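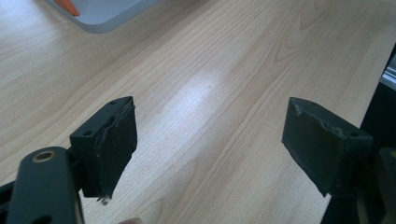
Figure 4. Hand-held gripper open over the table. Check the pads on both fingers before you start.

Section 4: Starting a Shift with the Hand-Held Gripper

This section is for packing staff at the Putisano site who have moved to the recording tables. The Pina cell learns each packing job from the runs you record. Your pay grade and break times stay the same. What changes is that your daily target is now 300 good runs and no longer 700 packed trays.

Before the first run

1. Sign in at the table with your own badge. Runs are stored under the table number, and supervisors do not see them by name.
2. Wipe the tabletop and let it dry.
3. Place the parts tray flat, toward the far left of the table.
4. Look at the rubbery pad on the inner face of each finger. Rough edges and small flecks of wear are acceptable. Replace the pad if it lifts when you push it with a thumbnail.
5. Check the screws on both fingers. Tighten by hand only, using the short driver from the drawer.
6. Open and close the gripper 12 times. Both fingers should move together.

CAUTION: Keep your free hand away from the gap when closing the gripper. The linkage can pinch.

Note: Overhead lights leave a bright patch on the tabletop. If it covers the spot where you set parts down, turn the lamp arm away.

Recording

7. Hold the gripper with the fingers pointing down and open.
8. Press the green button and wait for one beep.
9. Pick, move and place the part at your normal speed.
10. Press the button again. If you dropped the part, press Discard and repeat the run.

Breaks and job changes

Change over with your partner at each break. If your wrist or thumb is sore, stop and tell the line lead. You will be moved to the Ojala inspection bench for the rest of the shift with no change to your target record.

Staff who want to train as cell operators can sign up with Ghislain Lapointe, extension 287. The next course at Wasdale is in November.

Revised 15/09/2026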